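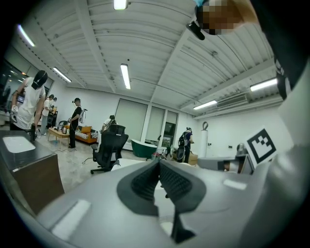 Ticket: opening width is lost on one gripper, Vumix stops with code 112
Opened by: Doina Vukadinović
Product: Nindby hand-held gripper kit, trial set, bought through Likum
Opened: 2021-03-27
Priority: normal
Status: closed

Doina Vukadinović wrote:

Good morning,

We have the trial set of 5 grippers and we must decide before the end of May if we keep them. Four of them work well and I have no complaint. The one with label C does the following.

I start a recording in Vumix, I open and close the fingers, and the width curve follows correctly. After some time the curve becomes a flat line, although I am still moving the fingers. Then Vumix shows "112 width reference missing" and the recording stops. The part recorded before the stop is saved and can be opened.

What I have tried already:
Restarted Vumix and the computer. No change.
Changed the cable with the one from gripper A. No change. Gripper A works with the cable from C.
Cleaned the finger pads and the camera glass with the cloth from the box.
Made the calibration again, both steps. It passes each time.
Used C at the desk, sitting. The fault did not come in the time I had for it.

The last point is what confuses me. At the desk it is fine, and when I walk in the room it fails. Please tell me if I should send it back to Likum or to you directly, and who pays for the transport.

With kind regards,
Doina Vukadinović
Figueiredo

Struan Gourlay (Nindby support) wrote:

Hi Doina,

Thanks for the clear list, it saves me a round of emails. Please don't send it back yet.

112 means the software has gone too long without a reading of the finger opening. That can be the unit, but it can also be the exposure setting. Could you tell me:

which exposure mode C is in (Vumix, Devices, pick the unit, Camera tab)
what lighting you have
whether the fault comes at the same spot in the room, or anywhere

And please attach the log from one failed recording. It's in the same folder as the recording and ends in .log.

Struan

Doina Vukadinović wrote:

Hello Struan,

C is in "auto". I looked at the other ones and they are in "fixed". I did not change this myself, but several persons use the kit, so I can not promise that it came like this from you.

The lighting is fluorescent tubes on the ceiling. There are also windows with blinds, which we keep down.

For the place: I walked slowly with the gripper in my hand and watched the curve on the screen with a colleague. It stops when I lift the gripper and tilt it so that it looks up to the ceiling. When it looks to the floor or to a table it continues. I repeated this until I was sure. It does not matter in which part of the room I stand, only how I hold it.

The log is attached. I attached also one from gripper A, held in the same way, which did not fail.

Doina

Struan Gourlay wrote:

Hi Doina,

That's very useful. In the log from C the image brightness drops sharply just before the width goes flat. In auto the camera sees the tubes, turns itself down, and the inside of the fingers becomes too dark to read. The log from A stays steady throughout.

Please set C to fixed, copy the value from A, and then do the calibration again. Order matters here: if you calibrate first and change the exposure afterwards, the old calibration stays in use. Then record with the gripper held up the way you did before.

Struan

Doina Vukadinović wrote:

Hello Struan,

I did it in the order you wrote. The result is better but it is not finished.

Tilted to the ceiling, the curve is now following. I did not get the code 112 any more with slow movement. But when I close the fingers fully, the curve shows 2 mm where the others show zero. The fingers are touching, I checked with a piece of paper between the pads and I can not pull it out.

Is this something that I can live with? We record mostly thin objects, so for us it is not a small thing. The manual says in the chapter for calibration that one should "close the gripper firmly", and I do not know how firm is firm. Maybe this sentence could have a better wording.

Doina

Struan Gourlay wrote:

Hi Doina,

No, you shouldn't have to live with that. Two things to try, in this order.

Firstly, when the calibration asks you to close, squeeze the trigger to its stop and keep it there until the progress bar has disappeared. The bar reaches the end a moment before the reading is taken, and many people let go at that point. You're right about the manual, I have passed it on.

If the reading is still off, check that both pads are pushed fully into their holders. They should sit level with the border all the way along.

Struan

Doina Vukadinović wrote:

Hello Struan,

It was the first one. I was letting go when the bar was full. Now C shows zero when closed, the same as the others. I looked at the pads also and they sit level.

After this I asked the team to use C for their normal work. We have now 200 recordings with it and no code 112 in any of the logs. I searched in the files for the number, I did not read them all by eye.

Two wishes, if you collect them. Vumix could give a warning when one gripper of a set has another exposure mode than the rest. And the calibration should say in words when one may open the hand.

From my side the ticket can be closed. For the decision about the purchase I will write to Likum.

Thank you for your patience,
Doina

Struan Gourlay wrote:

Hi Doina,

Glad C is behaving. Both wishes are logged with the Vumix team, though I can't give you a date for either. If 112 returns, reply to this ticket and it will reopen with the logs still attached.

Struan

Status changed to closed by Struan Gourlay
Resolution: exposure set from auto to fixed, unit recalibrated with trigger held to the end. No parts replaced.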